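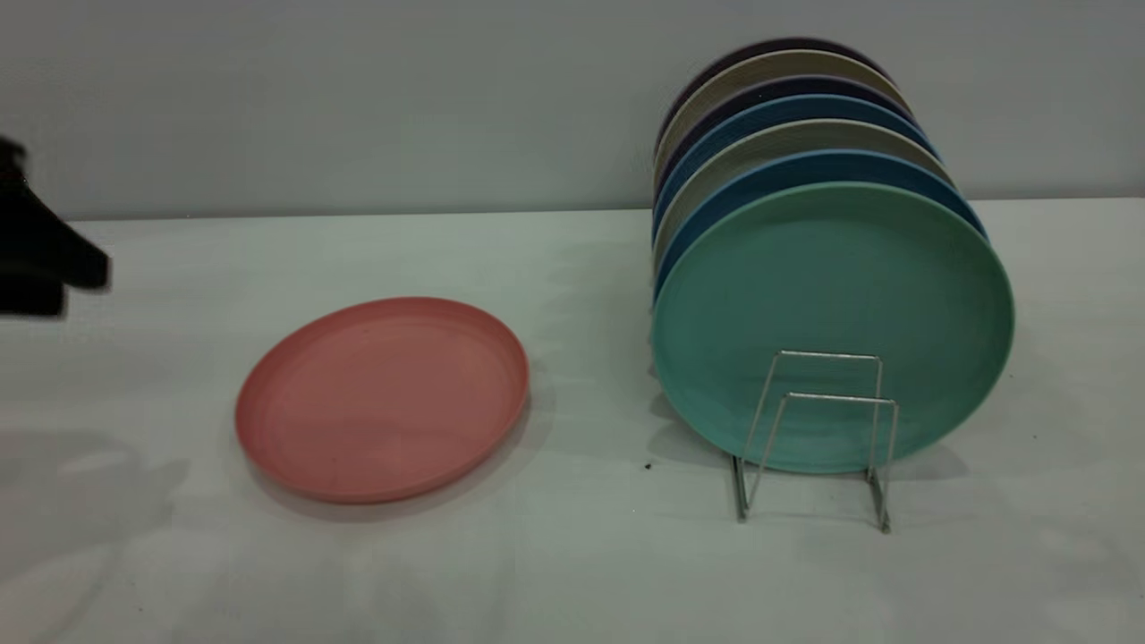 Search this site
Enter keywords Go

Birkura House — Residents' Kitchen Meeting
Minutes, April 2019

Held in the dining room after supper. Virgil Pascu chaired and took the minutes. 17 residents attended. Apologies were received from both upstairs rooms on the Geraghty Street side.

1. Minutes of the last meeting
Read and accepted with one correction. The item on the pantry shelf should say "lower shelf." Virgil will fix the posted copy.

2. Matters carried over
The slow drain in the left sink has been cleared. The hinge on the corner cupboard has not been looked at and stays on the list. The spare key to the pantry is back on its hook.

3. Plates and the wire rack
This took up most of the evening. The colored plates are being put away in different places depending on who washes up. Some go back in the tall cupboard, some are left in the rack overnight, and some end up lying flat on the white table, where people set things down on top of them. One resident reported finding a pink plate under a bag of potatoes.

Virgil proposed that the wire rack stay on the white table and be used as the regular place for the plates in daily use, stood on edge. Plates that don't fit go in the tall cupboard. It was objected that the rack takes up room needed for rolling out dough on baking days. After discussion it was agreed that the rack can be moved to the counter by the window while someone is baking, and that the baker moves it back.

There was a question about whether plates standing on edge chip more than plates in a stack. Opinions were divided. Two people said the chips they had seen came from stacking in the sink. Another resident said the old rack, which went out last September, was to blame for most of them. No decision was needed.

It was also asked whether each resident should have a color. This was tried before and did not last past the first month. The meeting preferred to leave the colors unassigned — anyone may use any plate.

Agreed:
- The rack stays on the white table, toward one end, so the rest of the surface is free.
- Plates are dried before they go in the rack. It is for storage and has no tray under it.
- No plates are left flat on the table overnight.
- Chipped plates go in the box under the sink and are not put back with the others.

4. Buying more plates
The request was for enough plates that everyone can eat at once on Sundays without washing in between. The Toren catalog has plain dinner plates in packs, and Momunport has a closer match for the green. Both were passed around. Most people liked the Momunport plates better, but the rim is higher and they may not sit well in the rack.

The kitchen fund stands at $300. It was agreed to buy 2 plates from Momunport first and try them in the rack before ordering a full set. Virgil will place the order and keep the receipt. If they fit, the full order will be for 17, to include the trial plates.

A resident asked if the money would be better spent on a new kettle. The present kettle works and the lid can be held down with a spoon. Left for next time.

5. Wiping down
The white table shows marks easily, and turmeric was mentioned. The table should be wiped after each meal with the soft cloths and plain dish soap. No scouring powder. The blue cloths are for the floor and should not be hung with the others.

6. Any other business
Labels on the freezer boxes are coming off in the cold. Someone offered a roll of better tape.
The large pot is missing its lid again. Please check your rooms.
The bread bin needs emptying before the weekend — the lower shelf residents have the turn.

7. Next meeting
Same room, first Thursday of next month, after supper. Items for the list go to Virgil or on the sheet by the pantry door.

The meeting closed at 8:40 p.m.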